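4.2 Padded coats and the bed as a folding surface

Of all the garments in our study, padded coats were the ones we most enjoyed watching people deal with. A T-shirt folds the same way in almost every home. A puffer jacket is springy and slippery, it has a hood that won't lie down, and everybody seems to have worked out a private way of handling it. The Oltidau diary set contains 200 folding episodes in which the garment was a coat or jacket, and we coded each one for the surface used, the first placement and the order of folds.

The bed was a clear favourite, and it is easy to see the appeal! It is the only surface in many bedrooms wide enough to take a coat with both arms out, and it sits at a handy height for someone kneeling or sitting beside it. It is also soft, so the coat sinks a little and stays where it is put. The drawback is the duvet, which bulges under the edges of the garment and makes a straight fold line hard to keep. Several households in the Momov group smoothed the bedding first. Most simply laid the coat on top and pressed.

We call the first placement the "spread" (see also Section 3.1). Its main choice is face up or face down. Face down suits shirts, but with coats the zip and any toggles then end up underneath, where they can't be checked or fastened. Figure 3 has a lovely case of the face-up spread, with the hood towards the wall, the sleeves out to either side and the lower hem folded back so that the shiny lining shows. A second coat, in dark olive green, hangs over the rail of the bed and rests partly on one sleeve. We coded overlaps of this kind as "shared surface", and they deserve far more attention than earlier work on laundry has given them.

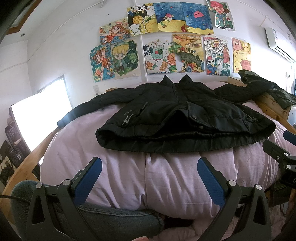 Figure 3. Black puffer jacket spread face up on a bed, hood at the wall end. Pine bed frame; children's bedrooms and adults' bedrooms were coded alike.

Hoods were the most varied part of all. Some people tucked the hood inside the collar before touching the sleeves, others folded it down over the chest, and a few left it until the very end and used it as a pouch for the rest of the coat. We return to the pouch method in Section 4.3.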